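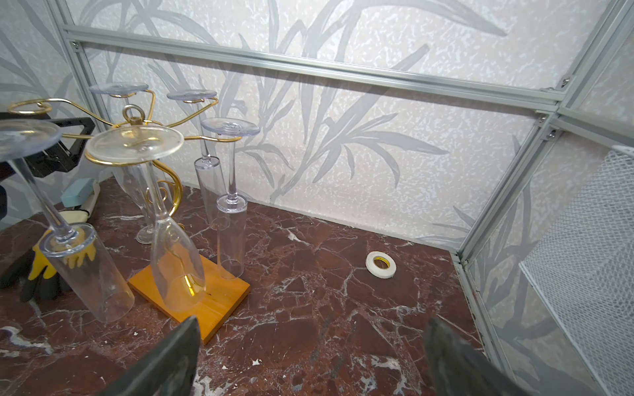

Stone Tops Love a Little Attention

I've had stone in my kitchen since we moved to Lerkham, and I'm still a bit giddy about it! The veining, the cool feel under pastry dough... but marble does ask for some manners. These are the habits that stuck with me.

Wipe spills as they happen. Wine, lemon, vinegar and tomato will all etch a polished top, and an etch is a dull spot in the stone itself, so scrubbing won't lift it. Keep a damp cotton cloth by the sink (I go through two a day) and blot, don't smear.

For everyday cleaning, a few drops of mild dish soap in warm water is all you need. Rinse with plain water, then buff dry with an old flannel pillowcase. The shine is wonderful!

Skip vinegar sprays, powdered cleansers and anything with a scratchy green side.

Glasses and bottles are the usual culprits for rings, so give them a home off the stone: a rack, a board, a tray with felt feet.

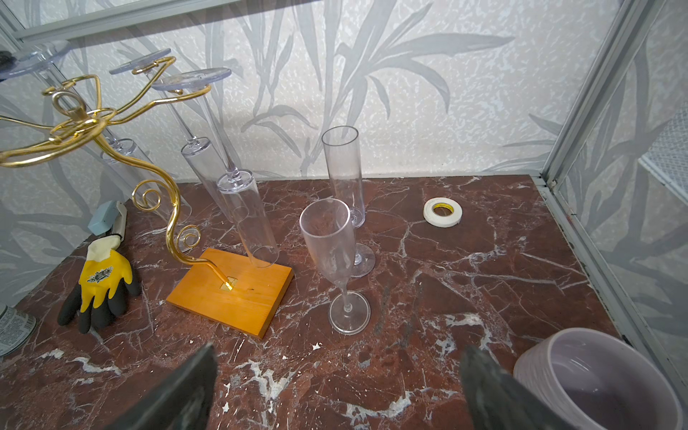
Can you get a red wine stain out of marble?
Often you can, with patience. Mix baking soda and water to a thick paste, spread it over the stain, cover with plastic wrap and tape down the edges. Leave it overnight, peel it off, let the paste dry, then scrape gently with a plastic spatula. Stubborn stains may want a second round.

Sealing is easier than it sounds. Drip some water on the stone and wait: if a dark patch shows up, it's time. I do mine in October, before the holiday baking starts, and let it sit untouched overnight. Always try the sealer in a back corner first, and follow the times on the can.

Fine sandpaper on an etch mark? Please don't! A marble polishing powder and a damp cloth will do for small ones, and for a big one I'd call a stone shop.
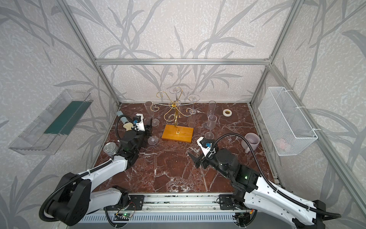
Ysaline Gaillard wrote in that she cuts parchment to fit under her oil bottles and swaps it every Friday, and she hasn't had a greasy ring since. I tried it under the olive oil and the soy sauce, and I'm sold. Waxed paper works too, but it slides around more.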